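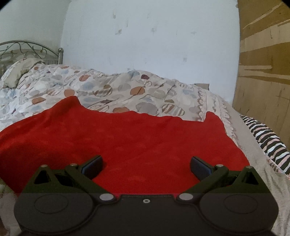
About the Lab / Methods

Deformable Object Handling at Brarnance

Brarnance is a research company working on the handling of cloth by two-finger grippers. We study blankets, duvets, pillowcases and sheets in furnished bedrooms. Our main office and test bench are in Nulirville. Most of our recording is done in homes, with hand-held grippers that have the same finger geometry as the ones mounted on our arms.

The company was started by Ikhsan Teoh, who still leads the methods group. His earlier work was on grasp planning for rigid parts. The move to bedding came from a simple observation on the bench: a planner that scored well on boxes and bottles picked a blanket at its flat middle, closed on a pinch of surface pile, and dropped it on the lift.

What we work on

A throw blanket on a made or unmade bed has no fixed shape. Its outline changes each time it is handled, and its edge is often hidden under itself or lost against a patterned duvet. Color helps when the blanket is plain and the duvet is not, but a method that depends on color fails on a white sheet over a white mattress cover. We therefore look for ridges, the raised folds that a two-finger gripper can close on from either side.

Our current method is called Sostley. It takes a short run of wrist-view video during the approach, with the jaws open, and returns a ranked list of ridges. Each ridge is given a direction, a height estimate and a score for how many layers of fabric are likely to be between the fingers at closure. The gripper is then turned so that the closing direction is square to the ridge. No depth sensor is used.

How the data is recorded

An operator holds the gripper over the bed, pauses with the fingers spread, approaches one fold, closes, lifts, and releases. The pause is part of the protocol. It gives the model a view of the fabric with both fingertips in sight and nothing between them, and we use those views to check finger position against the expected opening before a recording is accepted.

Operators do not smooth the bed first. Pillows stay where they are, and wrinkles in the underlying duvet are left alone. Lighting is whatever the room has. The wide lens bends straight lines toward the edges of the view, and we train on the uncorrected video. Correcting it gave no gain in ridge ranking and removed part of the area beside the fingers, where the blanket edge often is.

Result to date

The most recent evaluation was completed in February. It covered 123 grasp attempts on fabrics that were not in the training set, spread over 8 beds. In 90 of those attempts the top-ranked ridge was held through the full lift. The remaining attempts fell into 2 groups: closures that caught the duvet along with the blanket, and closures that slid off a ridge too shallow for the fingertips.

The first group is the larger problem. A plush throw lying on a loosely heaped duvet often follows the shape of what is under it, so a ridge in the top layer may be a ridge in both. The layer score is meant to separate these cases and does so poorly when the lower fabric is thick. We are testing a small sideways nudge before closure. If the top layer shifts against the pattern below, the ridge is treated as free. The nudge adds time to each attempt and is not yet part of the released version.

The second group has been reduced by a height cutoff. Ridges under the cutoff are dropped from the list, and if none are left the gripper moves to a new viewpoint.

Where the work is used

Lévesque, a maker of bed-changing equipment for care homes, runs Sostley on a test station at its own site and sends us logs of failed lifts. These logs are kept apart from our evaluation set.

Working with us

We take on visiting researchers with a background in grasping, fabric simulation or video models. Write to the methods group at the Nulirville office with a short description of the question you want to work on and the equipment you would need.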